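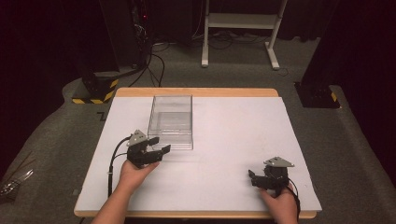

A Fisley concluiu em janeiro a revisão das bancadas de triagem do seu armazém de peças pequenas em Munlow e publicou agora a nova disposição dos postos. A alteração principal diz respeito à superfície de trabalho: cada mesa de madeira clara recebe uma placa branca retangular, um pouco menor do que o tampo, de modo que a madeira fica à vista como uma margem estreita nos lados mais afastado e mais próximo do operador. Sobre a placa assenta uma caixa de plástico transparente, aberta em cima, colocada à esquerda e com o lado comprido orientado para o fundo da mesa. O resto da placa permanece livre.

A disposição foi definida por Obaidul Pathirana, responsável pelos métodos de armazém, e substitui o esquema anterior, em que as peças eram separadas diretamente sobre a madeira. Segundo a nota interna que acompanha a mudança, o fundo branco destina-se a facilitar a deteção de anilhas, molas e terminais escuros, que se confundiam com os veios do tampo. A placa não é aparafusada. Pode ser retirada para limpeza no fim do turno e trocada quando apresentar riscos.

A caixa transparente passa a ser o recipiente único de cada posto. Até aqui, as equipas usavam tabuleiros opacos de três formatos, herdados de fornecedores diferentes, e o conteúdo só podia ser confirmado a partir de cima. Com paredes finas e transparentes, o nível de enchimento lê-se de lado – o que, na prática, dispensa a etiqueta de controlo intermédio. O limite por caixa foi fixado em 500 peças para as referências correntes. As referências da série Saha, de maior volume unitário, mantêm a contagem por peso.

O catálogo abrangido soma 1.023 referências. A conversão decorreu em 12 postos, todos na sala alcatifada do piso inferior, onde o revestimento cinzento do chão já tinha sido mantido na remodelação anterior por razões de ruído. Karthik Fakir, que coordena a sala, indica que a alcatifa continua a levantar uma dificuldade conhecida: as peças que caem não rolam, mas são mais difíceis de localizar do que num pavimento liso. A nota prevê uma verificação visual do chão na mudança de turno.

Quanto ao posicionamento da caixa, o documento admite a inversão para operadores canhotos, desde que a extremidade mais distante fique junto ao rebordo da mesa e a zona central da placa se mantenha desimpedida. Não é permitido empilhar caixas sobre a placa. As caixas cheias seguem para a estante Mukach, à saída da sala, e são substituídas por uma vazia antes de se abrir o lote seguinte.

As instruções revistas entram em vigor em fevereiro de 2019. Os tabuleiros opacos podem ser usados durante mais cinco semanas no transporte entre salas e serão depois recolhidos. Os pedidos de placas de substituição devem ser dirigidos a Fakir, com indicação do número do posto.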